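Presar Two-Arm Kitting Cell
Research bench package from Pusimum

Home > Research equipment > Bench cells > Presar

In stock. Ships from July. Quote on request.

Two arms, one table, bins and a tray. Built for labs running pick-and-place policy work on small, annoying parts. Motors with leads on, bare boards, harnesses. Not a production cell, don't buy it for throughput.

We use the same setup in house for the Stinder method (short version further down). Everything on this page is what we run ourselves.

What you get

Two arms with grippers, pre-mounted, left and right
White work table, two-panel top
Four yellow bins, open top
One stainless tray for the center, with liner sheets (pack of 200)
Fixed camera and mount
Daza control software, 2 seats
Cable kit, spare bracket set, hex keys

Parts to pick are not included. Bring your own. Ones that look like your real job are best, and a few ugly ones.

Layout

Two bins per side, tray between. Each arm works its own side and both share the tray. That's the whole trick with the shared zone, it forces the policy to learn when to wait. Single-arm baselines run fine on the same table, just park the other arm.

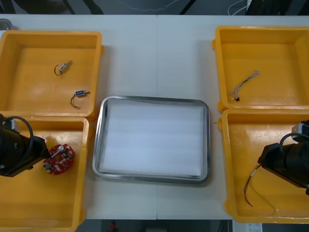
Presar with motors, a round board and wire sets in the bins, lined tray in the center.

Leads are the hard bit. A small motor on its own is an easy grasp, a motor with a curled wire is two objects as far as the gripper cares. Grab the body and the wire catches the bin wall. Grab the wire and the body swings. Harnesses are worse.

The Stinder method, short

Most groups train on the pick and score the pick. We score the place. A part only counts once it's in the tray, inside the rim, leads included, gripper clear. Wire hanging over the rim = fail. Sounds picky but it changes which policies look good.

Steps as we run them:
Load the bins by hand, no pattern
Record teleoperated demos, both arms
Cut each demo at the release and label from the tray backwards
Train
Test on 16 layouts the policy hasn't seen, 3 tries each

Labeling backwards from the tray is the part people skip. Takes longer. In our runs it cut the dropped harnesses more than adding extra demos did. Boards didn't move much either way, we think thats a gripper limit and not a data one. Still looking at it.

Layout sheets and scoring form come with the Daza install. Print them or don't.

Setup notes

Level the table first, then bolt the arms. Other way round and you'll be recalibrating all afternoon.
Keep the loop in the arm cables. Tight cables pull on the wrist at full reach.
Swap the tray liner when it gets marked up, the camera picks up smudges as parts.
Bins scuff. Doesn't matter for training, leave them in.
Tray can sit a little crooked. We nudge it between runs on purpose so the policy dosen't memorize the spot.

Options

Third camera seat in Daza
Deep bins (same footprint)
Soft fingertip set, for bare boards
Extra liners, 200 pack

Support

Email only, weekdays. Send the Daza log with the first message please, we will ask for it anyway. Returns accepted on unopened arms, not on bins or liners.

Related: Presar single-arm bench, Daza extra seats, Stinder scoring sheets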